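Herrero Hand Tools — data card

Maintained by Rainer Kasten and Teodoro Carretero
Last revised December 2024

Scope

Herrero is a record of small hand tools being put away: screwdrivers and hex keys laid out on a white work surface, with a blue plastic bin to receive them. It covers 107 episodes, split into 90 for general use and 17 held back. The tools are ordinary bench stock. Handle color, shaft length and bend shape differ enough that most pieces can be told apart by eye.

Tool classes

screwdriver_standard — full-length shaft, any handle color
screwdriver_stubby — short shaft, short handle
screwdriver_precision — thin handle and thin shaft
hex_key — bent rod, any angle of bend
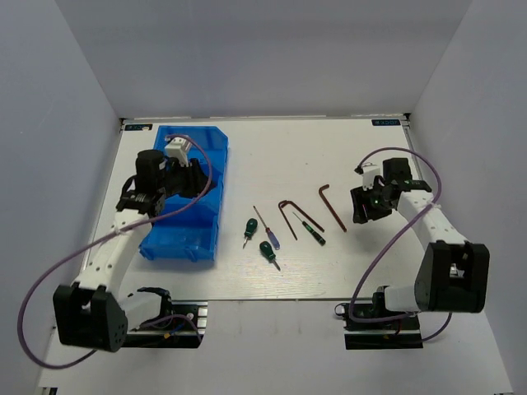 A class is assigned by shape only. Color goes in a separate field, handle_color for screwdrivers and body_color for hex keys, and takes the dominant color where a handle has two. Tip type is not recorded; in the September review the two annotators disagreed on it too often for the field to be kept.

Layout rules

Tools start outside the bin and do not overlap at the start of an episode. Orientation is free. The bin keeps its long axis running back to front — episodes where it was turned are listed in exclusions.txt and are not part of the 107.

Known issues

Short screwdrivers near the boundary between standard and stubby were labeled inconsistently in episode 73 and earlier. Labels from 74 onward follow the Pliltwood sheet, version 3. A relabeling pass has not been scheduled.

Files

episodes/ one folder per episode
labels.csv one row per tool
exclusions.txt
CHANGES

Corrections go to Teodoro Carretero at Brilbridge, with the episode number and the row in labels.csv.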